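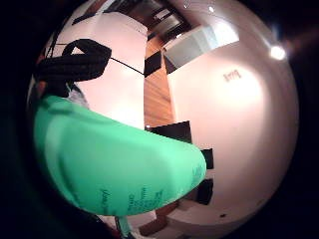 Marina Deligiannis has argued that the Lernetora cable fault should never have been called a sensor error, as the sensor was working the whole time and the wire behind it was the part that failed. Most later accounts of the fault follow her view.

The Lernetora cable fault was a recurring failure in the hand-worn recording rig sold by Vindard under the name Lernetora. The rig logs hand movements that are later used to train robot arms in cleaning tasks. The fault caused short gaps in the position data, which the software filled with a straight line between the last good reading and the next one.

Cause

The fault was traced to strain on the data cable at the point where it leaves the hand unit. Tasks that keep the hand raised put the most load on this point. In spray-and-wipe work, the operator holds a bottle over the table while the cable hangs from the device with its own weight pulling on the connector. Vindard's first design had no clamp there, and repeated bending broke the inner conductors one strand at a time. 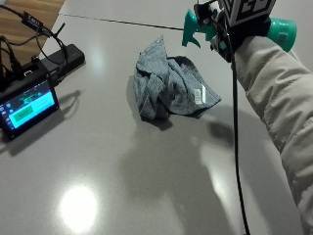 Effects

A gap lasted 50 milliseconds on average – too short for an operator to notice. The small status display carried on as normal, and sessions were saved as complete. Tseng, a cleaning robot trained on the affected data, was the first to show the problem. During a test at the Zollow site in March, its arm cut straight across a table at low height and struck a monitor. No one was hurt. 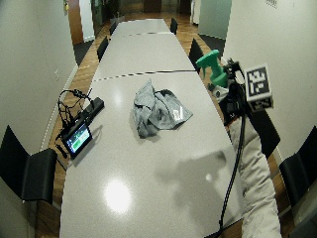 A review of 42 stored sessions found gaps in 33 of them. Spraying tasks were the worst affected, while folding tasks, done with the hand close to the table, had few gaps or none.

Correction

Vindard issued a notice on 2024-04-11 telling users to stop recording with the unclamped cable. The replacement has a molded sleeve and a clip for the forearm. The software was also changed: it now ends a session after 9 missing readings in a row and marks the file as incomplete. Older files were not repaired – users were told to delete them or check them by hand. 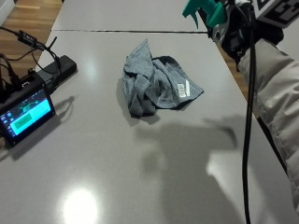

Hand-held spray trigger device and hanging cable during a table-cleaning task.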